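3.2 Listening sessions and the wording of repeat plays

The first part of the study dealt with what reviewers print. This section deals with what they play when no review is due. We asked each reviewer to keep a log of every album heard from start to finish over 15 weeks, and to mark whether the album had been sent for review, bought, or borrowed. Albums played in part were left out of the main count and are discussed in Section 3.4.

The logs gave us 319 complete plays. Of these, 118 were second or later plays of an album already in the same log. The repeat plays were spread unevenly. A few reviewers went back to the same small group of records nearly every week, while others hardly repeated anything and told us in the exit interviews that they had no time to. One of the Tendden reviewers had a single repeat in the whole log, a piano trio record she had first heard as a student.

Shu-fen Wu coded the written comments that came with the plays. She used the scheme from the pilot at Risholm with one change: remarks on sound quality were split from remarks on the playing. In the pilot the two had been placed under one heading, and this hid the fact that complaints about a thin bass or a distant piano came mostly with older live recordings. A second coder worked through the same comments without seeing the first set of codes. Disagreements were settled by going back to the log, and where the log did not help, the comment was marked as unclear.

Group size and the lineup of instruments were taken from the album notes. When a guest played on one or two tracks only, the album was filed under the core group. This matters most for the small groups, where one added horn changes what a listener expects. Two albums in the Montes logs could have gone either way, and the results below do not change if they are moved. 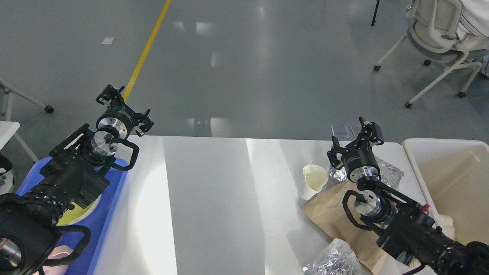
Figure 2. Table with two robotic arms; a blue tray holding a yellow-green plate is at left.

The most common comment on a first play had to do with variety across the album. Reviewers wrote that tempos were too close together, that every tune ran theme, solos, theme, or that the solos came in the same order each time. Comments of this kind were more frequent for trios than for quartets or larger groups. They were also more frequent for long albums, and the two effects are hard to pull apart in our data because the trio albums in the logs tended to be longer.

On repeat plays the comments changed. Variety was mentioned much less, and single players were mentioned more, most often the drummer. One reviewer in the Skultodholm group wrote after a fourth play that he now put the record on "for the cymbals and not much else," having called it flat and overlong in his first entry. We do not take this to mean that the first entry was wrong. A person who plays an album four times has already decided to give it time, and those who disliked it most never left a second comment.

Time of day had a small effect. Plays logged after 9 p.m. drew shorter comments and fewer complaints about length - although several reviewers admitted they had dozed through part of a record and logged it as complete anyway. We kept these entries in, as we had no fair way to find all of them.

Section 3.3 compares the logs with the printed reviews for the albums that appear in both. Star ratings were available for almost all of those albums, but the magazines use different scales, and the conversion we used is set out there.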